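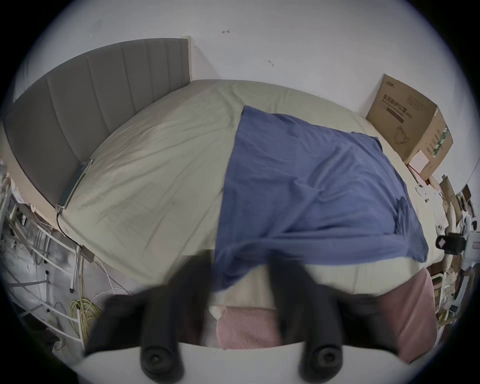 Sheet on, blue blanket half spread, pink cushions waiting at the foot.

I have been changing the way I make the bed. The old method took too long and left the sheet slack in the middle by the second night, so I spent part of May trying a different order of work. Notes follow, mostly for my own reference.

The bed has a grey upholstered headboard with stitched vertical channels. It is comfortable to lean on and a nuisance to tuck against. The padding presses on the mattress and leaves very little room for fingers. Pulling the bed 40 mm away from the headboard would help, but the mattress sits inside the base and does not travel, so the sheet has to go in from above with a flat hand.

The fitted sheet is a dull green one from Keltetwood, order reference 3665 on the slip, which I kept in case it shrank. The thread count is given as 200. I have owned higher and would not pay for it again. A plainer weave dries faster on the rack and creases about as much as the expensive one did.

Order of work, as it now stands:

Strip everything and leave the mattress bare for 9 minutes while the kettle boils and the window is open. Fit the two headboard corners first, pushing the elastic well under. Fit the far foot corner next, then the near one, which will be tight. Draw the flat of the hand from the centre outwards. Diagonal folds mean one corner has ridden up, and it is nearly always the corner diagonally opposite the one you suspect.

I previously did the foot corners first. This puts all the tension at the headboard end, where there is least room to pull. 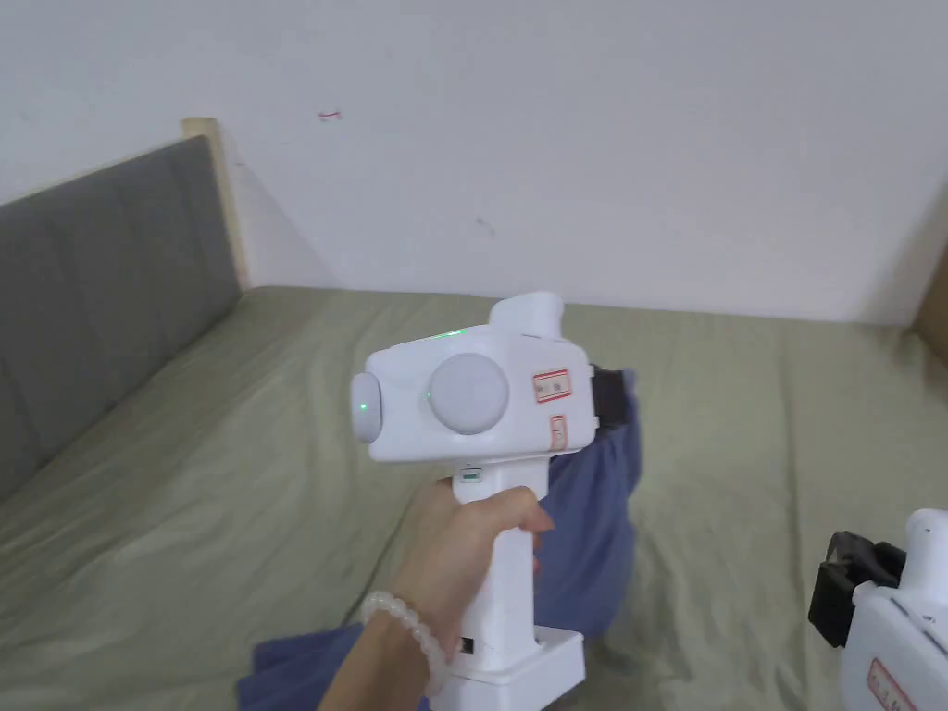

Creases, and what to do with blue things

The sheet still shows wrinkles after fitting. I tried a water spray on one half and left the other half alone. By evening I could not tell which was which, so the spray bottle has gone back under the sink.

Colour transfer is a separate matter. Dark blue cotton left in a heap on pale green cotton is low risk once it has been through a few washes. A new item is another case. I wash new blues alone at 40 degrees, twice, and check with a damp white flannel before they go anywhere near the bedding. The Riedl powder I use has no brightener in it - this matters more for the green than for the blue, as brighteners turned my last green sheet a sort of grey.

Cushions go on last. The ribbed pink cover holds lint along its stripes and needs a brush, the smooth one only a shake. Both covers go in cold, inside out. I bought the pair in Tristmont and the zips are already stiff.

Phone charging is the remaining problem. A cable that comes up over the mattress edge gets caught when the corner is lifted, and I have pulled a plug half out of the wall that way. It should be unplugged before step one. A Pakau cable clip is on order for the back of the bed.

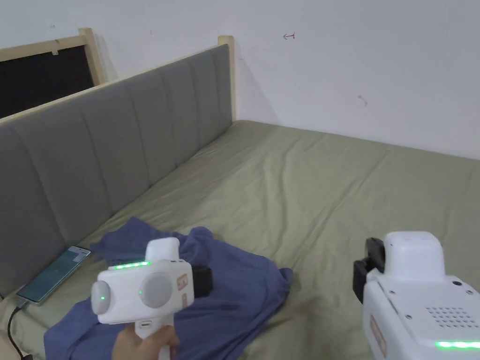

Does a fitted sheet need ironing?
Only the top panel, if you mind how it looks. Leave the elastic alone, as heat shortens its life.

I have not settled the question of the blanket. Tucked in at the foot it stays put, but the feet get hot. Left loose it migrates to one side by morning. I am trying a single tuck on the wall side this month and will add the result here.

Recent posts
Folding a fitted sheet without a table
Airing cupboard temperatures, part two
Which pillow protectors survived the winter
Descaling the steam iron

Home Laundry Bedroom Repairs Archive About

Contact | Copyright, all posts by the author | Back to top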